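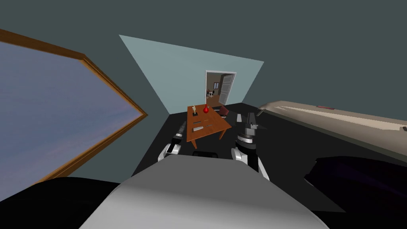
Two robot arms and a wooden table, simulated room.

Pluvham Boards > Football > Boots and trainers

Custari indoor shoes for everyday wear?

halfspace_hal
Has anyone here worn the Custari indoor shoe as a normal trainer? I play five-a-side in mine and they are the most comfortable thing I own. I want a second pair in the dark green for work and the pub. My worry is how the sole lasts on pavement.

wanting_su
I wore a pair every day from October until spring. The upper still looks good. The sole is smooth under the ball of the foot and I slip on wet tiles. I would buy them again but not for winter.

Old Gantry
They are made for a sports hall. Gum rubber goes quickly on tarmac and you will be through them in a few months. Buy a proper trainer and keep the Custaris for playing.

halfspace_hal
A few months is less than I hoped. Did yours wear through, or is that a guess?

Old Gantry
Mine were the older model, before they changed the heel. Same rubber as far as I know.

m_nagano
It isn't the same rubber. The new one is harder and marks the floor a bit, which our hall complained about. I have walked to the station and back in mine since they came out and the tread is still there at the heel. Size up by a half if you have wide feet.
Masaru Nagano

Old Gantry
Harder rubber means less grip indoors, so they have made it worse at the one thing it was for. I don't see why every football shoe has to be sold as something to wear with jeans.

wanting_su
People wore football trainers with jeans long before Custari did it. Grip in the hall is fine, I play in them too.

tapin88
Look at the Damasceno low cut instead. It has the same shape and a thicker sole, but the tongue slides to one side when you run. For walking about it doesn't matter.

halfspace_hal
Tried the Damasceno today and it was tight across the toes. I have ordered the green Custaris, half a size up. Will report back on the soles.

Last post 2001-07-03

Recent threads
Moulded or screw-in for hard ground (5 replies)
Getting mud out of white laces
Shin pads that stay put
Wanted: Damasceno low cut, black

This site uses cookies to remember your login. By continuing to read the boards you accept them.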